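Bed sorting

Bed sorting is a way of dealing with clean laundry in which the whole load is put on a made-up bed and worked through there, piece by piece, until the bed is free again. It goes by other names as well: bed folding, heap folding, and in my mother's house simply "the pile." I've been doing it for 14 years and writing entries on household habits for almost as long, so please take this one as part reference, part confession.

Origins and name

I can't give you a tidy first date for it, sorry! People have been dropping washing onto beds for as long as they've had both. The earliest printed use of the term I own is in a spiral-bound housekeeping booklet from Gerisholm, which has a chapter called "The Bed as Table" and a very stern paragraph about shoes. In Korar, where I rented my first apartment, the neighbors said "making the hill," and I still say it when I'm tired.

How it works

The basic idea is that a mattress is the biggest flat surface most of us have. A kitchen table holds a few shirts before things start sliding off the side, while a bed takes the full load and leaves you a corner to fold on. You tip everything out, spread it loosely, and pull out the large pieces first. Sweaters and sweatshirts go down flat, as they make a base for the smaller things and they're the ones that crease badly if they stay balled up.

Then come the middle pieces (T-shirts, pajama pants, pillowcases), and last of all the socks. Some sorters do it the other way around, socks first, and I've tried that, but I always ended up finding two or three more inside a sleeve afterward.

The trouble with dark clothes

Every description of bed sorting gets to this sooner or later. Navy and black look alike in the evening, and a black sock on top of a navy garment can sit there in plain view while you hunt for it under the pillows. The usual fix is to fold by daylight, or to put something pale underneath. A light gray knit does nicely. So does a white sheet, even one with a pattern, provided the pattern is fine and light – mine has rows of thin blue script all over it, like somebody's old letters, and dark socks show up on it beautifully.

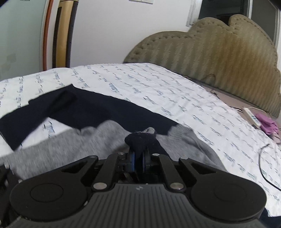
Fabrice Delaunay

A black sock picked up by its tip hangs long and shows its full shape, so it's easy to hold next to another and compare. I find this much quicker than laying both out flat. Look at the length first, then the ribbing, then the toe. Color comes last, because two black socks bought in the same year can fade very differently, and a pair that has drifted apart is still a pair as far as I'm concerned.

Lint is the other thing to check for. Gray fibers love a dark sock, and they travel from knitwear in the wash and again on the bed. Turning socks inside out before washing helps a bit. I also keep a sticky roller in the nightstand, and my sister thinks that's the oddest thing about me.

Variations

The Brunet method divides the bed into 5 zones, one for each person or type of clothing, with the pillows as the far border. It's lovely if you have a wide bed and a patient household. The Skurnora method has no zones at all: you take whatever's on top, fold it, and stack it on a chair. I switch between them depending on the load, and in November, when the heavy knits come out, I give up on zones completely.

There's also a lazy version in which the unfolded rest is moved to the chair at bedtime and moved back to the bed in the morning. One reader told me she kept the same heap going for 8 days.

See also

Odd sock drawer
Chair pile
Folding on the floor
Printed bed linen

Last revised 13 Jan 2024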